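Kurkstead Self Storage: Frequently Asked Questions

What sizes do you have?
Units start at 15 square feet, which holds a few boxes and a suitcase or two. The largest hold the contents of a three-bedroom house. If you are between sizes, take the smaller one first. You can move up at any time and we only charge the difference.

How many units are there?
Kurkstead has 1,408 units on two floors. Our Wirkau site is smaller and has ground-floor units only.

Is there a minimum stay?
Yes, 15 days. After that you pay by the day, billed monthly. Give us seven days' notice before you move out.

When can I get in?
The gate opens at 6 a.m. and closes at 10 p.m. The office keeps shorter hours, but you don't need the office to reach your unit. In December the gate stays open until 11 p.m.

Do I need my own lock?
Yes. Bring a disc lock or buy one at the desk. We do not keep a key, so please store your spare somewhere other than inside the unit.

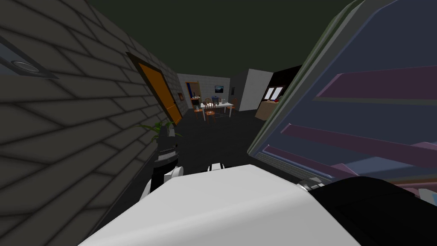
Orange door and light on a brick wall (computer rendering).

What can't I store?
Food, plants, animals, fuel, paint thinner, gas bottles, fireworks, or anything stolen or illegal. Drain lawn mowers and generators before you bring them in. Tires are limited to four per unit.

Is insurance included?
No. You can use your home policy if it covers goods in storage, or buy the Rellel plan from us. Ask your insurer for a letter and send us a copy.

Can I have deliveries sent to the site?
Business customers can. Sign the delivery form first and put your unit number on every label. We accept up to 44 parcels a month per account and hold them for five days.

What happens if I miss a payment?
Your gate code stops working after seven days and a late fee is added. Call us before that if you can. We can usually move your billing date.

Do you rent vans?
We don't, but Beltrán Van Hire is across the road from the Kurkstead gate. Book directly with them.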